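4. Primeira leitura no Skedine

Esta secção parte do princípio de que já carregou o leitor, ligou-o à rede de casa e ultrapassou a secção 3 sem telefonar a ninguém. Se telefonou, não faz mal: a Hamdia Tufa, que atende a linha de apoio, diz que a secção 3 lhe paga metade do ordenado.

Vamos usar como livro de treino o romance que vem instalado, "Skolimness", de Gwenllian Prothero. São 545 páginas, uma família de faroleiros, duas heranças disputadas e um cão chamado Fang que percebe tudo antes do leitor. Pode usar outro livro, mas os números de página indicados a seguir deixam de bater certo.

4.1 Abrir o romance

1. Prima o botão lateral durante dois segundos. O ecrã pisca uma vez. Se piscar sem parar, volte à secção 2.
2. Na estante, toque na capa de "Skolimness". Toque uma vez só; dois toques abrem a ficha da editora Seneritz, que é extensa e não tem cão.
3. Escolha "Começar pelo capítulo 1" ou "Começar pelo prefácio". O prefácio ocupa 48 páginas e revela quem fica com o farol.

CUIDADO: o leitor guarda a última escolha. Quem abrir o prefácio por engano deve sair com a seta superior esquerda antes de chegar ao fim, ou o aparelho marca-o como lido e passa a recomendar-lhe mais prefácios.

4.2 Ajustar o texto

1. Toque no centro da página para abrir a barra.
2. Arraste o cursor "Corpo" até conseguir ler sem esticar o braço. Há 9 tamanhos. O maior mostra pouco mais de uma frase de cada vez, o que, na prosa de Prothero, pode levar uma tarde.
3. Em "Margens", escolha "Estreitas" ou "Largas". A opção "Do autor" respeita a edição em papel, incluindo a página em branco a meio do capítulo 9. A página em branco é intencional. Não reinicie o aparelho.

Nota: a alteração do corpo não muda a numeração. A página 545 continua a ser a 545, por muitas vezes que tenha de passar o dedo para lá chegar.

4.3 A árvore genealógica

Três gerações de personagens partilham o mesmo nome próprio. Para saber qual delas está a falar:

1. Mantenha o dedo sobre o nome até aparecer um sublinhado.
2. Toque em "Quem é?".
3. Leia apenas até à linha tracejada. O que vem depois da linha diz respeito a capítulos posteriores, e a reclamação por desgosto não está coberta pela garantia.

4.4 Sublinhados e notas

1. Arraste o dedo sobre a passagem.
2. Escolha "Sublinhar" ou "Anotar".
3. Para apagar, repita o gesto e toque em "Arrependi-me".

CUIDADO: com a partilha ativa, as suas notas ficam visíveis para todos os membros do seu clube de leitura. Confirme o estado da partilha antes de escrever o que pensa da escolha de outubro.

4.5 Terminar a sessão

Feche a capa. O Skedine guarda a página e adormece. Se adormecer primeiro o leitor humano, o aparelho espera nove minutos e faz o mesmo.

Segue-se a secção 5, Emprestar livros a familiares (e reavê-los).
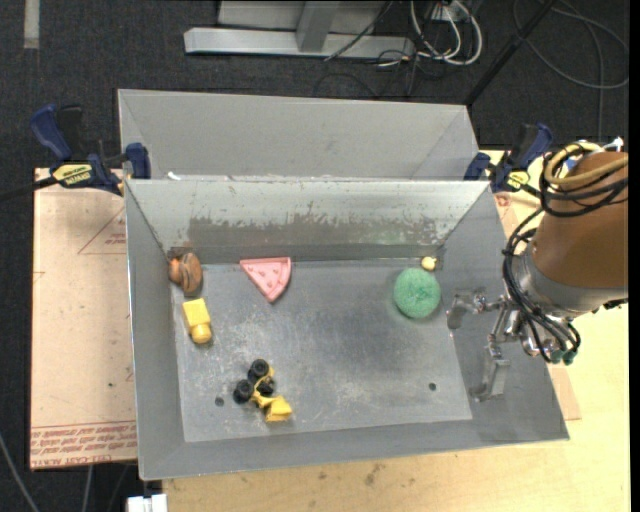
Fig. 4. Caixa de metal cinzenta com brinquedos no fundo, entre eles um bloco amarelo.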